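Espace adhérents – Prurari, réseau de ludothèques associatives
Sujet : Durée des prêts et montant de la caution à la rentrée

Secrétariat_Prurari
Mesdames, Messieurs,
À compter de septembre, la caution demandée aux familles est fixée à 60 euros, pour une durée de prêt de deux semaines, renouvelable une fois. Ces dispositions s'appliquent à l'ensemble des points de prêt, y compris celui de Dimemstead. Les observations des adhérents peuvent être déposées à la suite du présent message.
Fouzia Gilani, pour le secrétariat

ludo_dimemstead
Nous prenons acte de la nouvelle durée. Le montant de la caution appelle en revanche une réserve de notre part. Il était auparavant modulé selon la valeur de l'objet emprunté, et une famille qui souhaite une peluche ou un puzzle se trouve désormais soumise au même régime que celle qui emprunte un grand jeu de société.

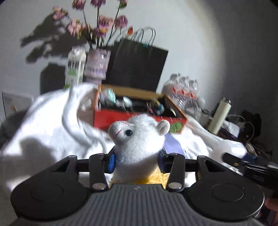
Nous demandons en conséquence le maintien de deux niveaux de caution, l'un pour les jouets d'éveil et les peluches, l'autre pour les jeux complets. Le règlement intérieur le permet, sous réserve d'un affichage à l'accueil.

M. Marinho
Je ne partage pas cette analyse. Notre point de prêt gère 200 références et la distinction entre catégories a donné lieu, l'an passé, à des contestations répétées au comptoir. Le jeu Skekix, par exemple, était classé tantôt en éveil, tantôt en société. Un montant unique présente l'avantage de la clarté. Il convient par ailleurs de rappeler que le chèque n'est pas encaissé.
Mafalda Marinho

parent_adherent60
Le chèque n'est pas encaissé, certes, mais encore faut-il disposer d'un chéquier. Une attestation d'assurance pourrait-elle être acceptée en remplacement ?

Secrétariat_Prurari
L'attestation d'assurance n'est pas recevable à ce jour. Un dépôt en espèces contre reçu demeure possible dans tous les points de prêt. Quant aux deux niveaux de caution, la demande est transmise au bureau – elle ne suspend pas l'application du montant unique.

ludo_dimemstead
Nous en prenons note et maintenons notre demande. Pourriez-vous préciser si les prêts en cours relèvent de l'ancien barème ?

Secrétariat_Prurari
Les prêts en cours relèvent de l'ancien barème jusqu'à leur restitution. Un renouvellement vaut nouveau prêt. Les retours du samedi sont enregistrés le jour même.

Sujets récents
Pièces manquantes : modalités de signalement
Nettoyage des jouets en tissu avant restitution
Skekix : demande de règle du jeu en français
Horaires du samedi à Dimemstead

Dernière mise à jour : septembre
Contact – © Prurari – Haut de page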